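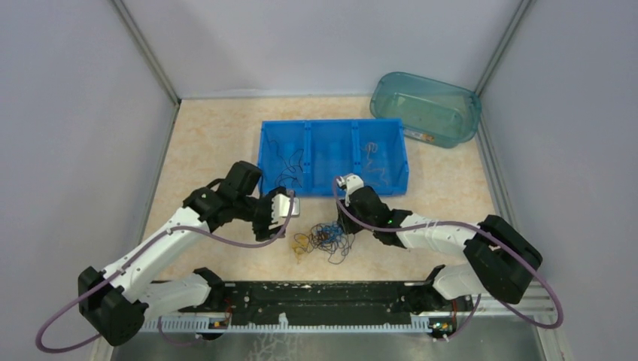 How to Read an Off-Plan Apartment Brochure Before You Pay a Deposit

Every off-plan brochure is written to get your signature. Treat it that way. I'll use Latcombe, a block of 161 apartments being sold by Lasico, as the running case, but the steps work for most launches.

Step 1. Find out what "65 percent sold" means

Lasico's sales page says 65 percent of Latcombe is taken. Taken how? A reservation can be a refundable hold that costs the buyer very little. Ask for the number of signed contracts, in writing. If the agent gives you a percentage again, ask again.
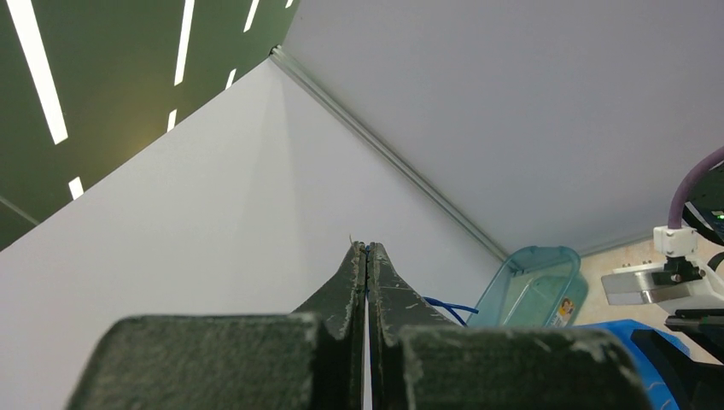 Then ask who signed. A bulk buyer who took a whole floor may list those units for resale the week you get your keys.

Step 2. Pin down the completion date

"Set for October" is a hope. Your contract should have a long-stop date, after which you can walk away with your money. Read the clauses that let the developer push it back. Latcombe's draft has four of them, and one covers "supply conditions," whatever that turns out to cover.
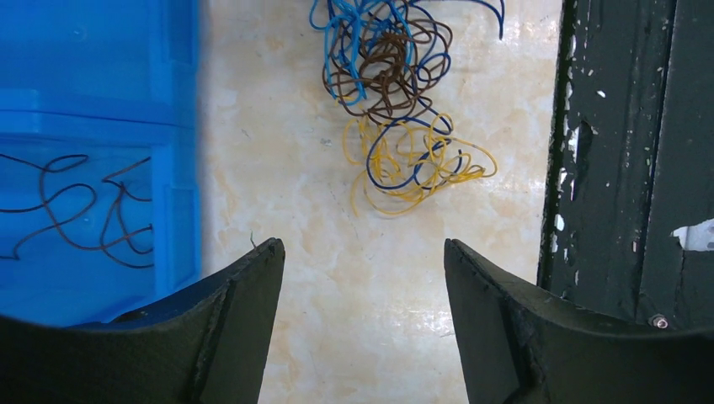 Gripper fingers over the marble-patterned floor.

Step 3. Check where the deposit goes

The reservation fee is $3000. Get the name of the escrow agent and call them yourself, using a number you looked up on your own. The draft names Nodach as agent. I'd still want to see who owns it.

Step 4. Walk the street

Latcombe is advertised as "moments from Figueroa." Time it on foot, with a bag of groceries. Look at the empty lots next door too, and ask the planning office what has been filed for them. A view is rarely in the contract. 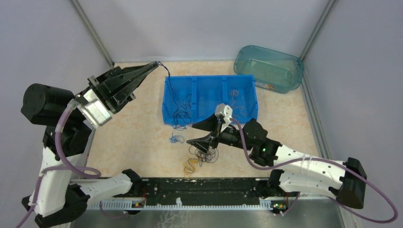 Two arms at work, one holding a thin dark cable.

Step 5. Price the running costs

Ask for the service charge budget and what it leaves out. First-year figures are often kept low while the developer is still selling. Compare them with a finished building of the same size, then redo your mortgage math using the higher number.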